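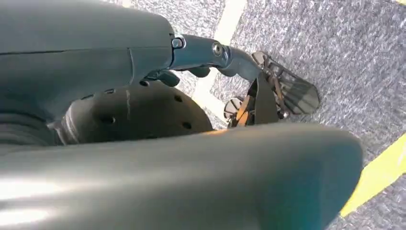
Dark gray arm with a silver hex bolt at the joint, close up

Search this site Go
Print this page | E-mail to a friend

July
Posted by Niall Tosh

Bondimdale Reading Circle
Minutes of the July meeting

We started at 7:10 p.m., a little behind, while people finished saying hello and moving chairs out of the sun. Niall Tosh led the meeting and also took these notes, so if your best remark has been left out, please forgive him and send it along and he will gladly put it in.

1. Minutes of the last meeting

Read and accepted with one change. The June notes had us calling the narrator of the spring novel "unbearable," and several members felt strongly that the word used was "unreliable." Both words were said at one time or another (Niall remembers both!), but the second is the one that will stand.

2. The book: Ogilvie

Most of the evening went to Ogilvie, the long family novel from Gralness that we picked back in the winter, and it was lovely to see so many copies with pencil marks and bus tickets sticking out of them. It runs to 439 pages in the paperback. Opinion on whether it needed all of them was split pretty evenly, and stayed that way.

Those who loved it loved the opening best, with the grandmother selling off the boats one at a time and lying to each of her sons about the price. It was felt that the author is very good on money, and on the way people in one house can know a thing for years without saying it out loud. The chapter told through grocery bills was read aloud in part and got a big laugh, especially the line about the second ham.

Those who liked it less had trouble with the middle, where the youngest son goes off to the city and the book goes with him. One member said she kept wanting to be back at the kitchen table. Another had skipped ahead to find out about the letter, felt guilty, and went back and read it all properly, and now thinks the city part is the heart of the thing. We went back and forth on this for a good long while and the tea got cold.

There was also a question about the title. Ogilvie is the name of the house and also of the dog, and it was asked whether we are meant to think of one or the other on the last page. Seven hands for the house, four for the dog, and the rest wanted it both ways.

The translation was much admired. Two members who had tried the older version found it stiff by comparison, and said the brothers all talked like lawyers in it. Niall has the old copy if anyone would like to borrow it and see for themselves.

3. Buying copies together

The shop at Cemow has offered to order our books as a group again, at $15 a copy for the fall title, to be paid when you pick it up. Agreed with thanks. Please give Niall your name before the end of the month if you want one. Large print will take longer and may cost more, and the shop will let us know.

4. Choosing the fall book

Three titles were put forward. The Gralness story collection was set aside for winter, when we tend to like something we can read in small pieces. The sea novel had warm support, but it comes in at over 1,000 pages and even its friends admitted that September might be too soon. That left the short comic novel about the two sisters who inherit a hotel and refuse to let anyone stay in it, and it was chosen by a show of hands. The sea novel will come up again for next summer, and its supporters have been promised a fair hearing.

5. Length of meetings

It was suggested that we keep the book talk to 90 minutes, so that those with an early start can hear the end of it. This was agreed in principle. We then ran past it by quite a bit, but the new rule does not begin until next time.

6. Other matters

The box of loaned paperbacks is getting full. Please take something home, even if you already brought something. Anyone who has the circle's copy of the poetry anthology with the torn green cover is asked to bring it back, no questions asked.

Warm thanks were given for the lemon cake, and the recipe will go around with the next reminder.

Next meeting in September, 7 p.m., same room. Please bring a favorite passage from the hotel book, a page at most.

Meeting closed at 9:05 p.m.

N.T.

Print this page | E-mail to a friend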